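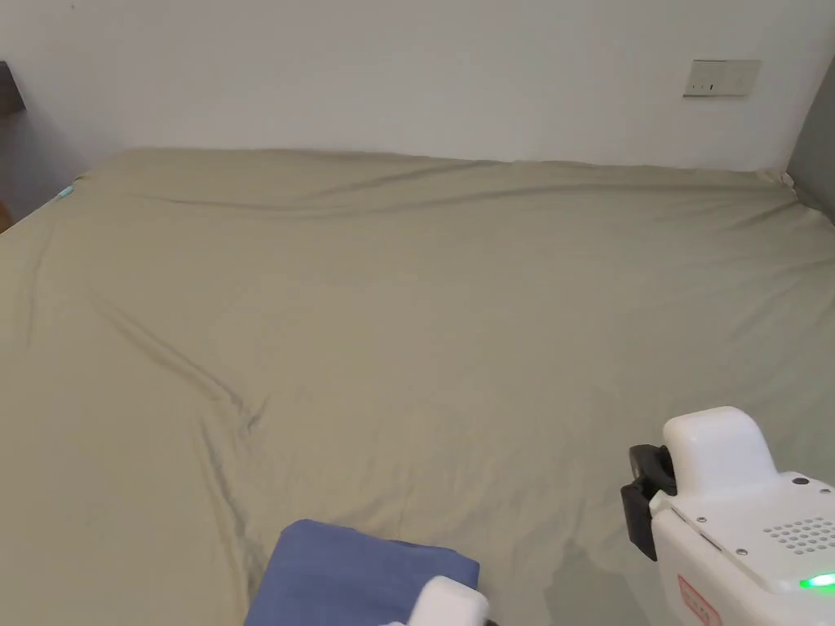

Large bed with a green sheet.

Clurness Guest Rooms: Frequently Asked Questions

At what time can I arrive?
Check-in is from 3 p.m. until 9 p.m. If your bus or ferry comes later, please write to us before you travel and we will send you the code of the key box. Without a message from you we lock the front door at 9:30 p.m.

When must I leave the room?
By 11 a.m. You may leave your bags in the hall until the evening. The hall is not locked during the day, so please keep passports and computers with you.

Is breakfast included?
Yes, for all rooms. It is served from 7:30 to 10. We have bread, eggs, cheese, porridge and two kinds of jam. Oat milk is there every day, but gluten-free bread we must order, so tell us when you book.

What kind of bedding do you use?
Cotton sheets and one blanket for each person. We do not use feathers in any room. If you are often cold, ask at the desk for a second blanket, there is no charge. For stays longer than a week we change the sheets on the eighth day, or earlier if you ask.

Can I have two single beds?
Only in the rooms Allik and Era. The beds in the other rooms cannot be separated.

How far is the beach?
It is 400 meters from the garden gate by the footpath. By the road it is longer, and there is no sidewalk. The footpath has steps, so with a stroller or a wheelchair the road is the only way.

Do you have parking?
We have 3 places behind the house and they cannot be reserved. When they are full, you can park by the church for free, but not in the two places nearest the gate.

Is there a shop in the village?
D'Souza on the main street sells food, newspapers and gas for camping stoves. It closes at 6 p.m. and in the winter already at 4. The nearest cash machine is in the next town. We accept cards.

Can I bring my dog?
One dog for each room is welcome in the ground floor rooms. Please do not let it sleep on the bed, and do not leave it alone during breakfast. In April and May dogs must be on a leash on the footpath, because of the lambs.

Is the wireless internet good?
It is enough for mail and for video calls in most rooms. In Era the signal is weak and we recommend the sitting room for work.

What if I must cancel?
Until seven days before arrival you get all the money back. After this we keep the price of the first night. If you only want to change the dates, write to us and we will look at what is free.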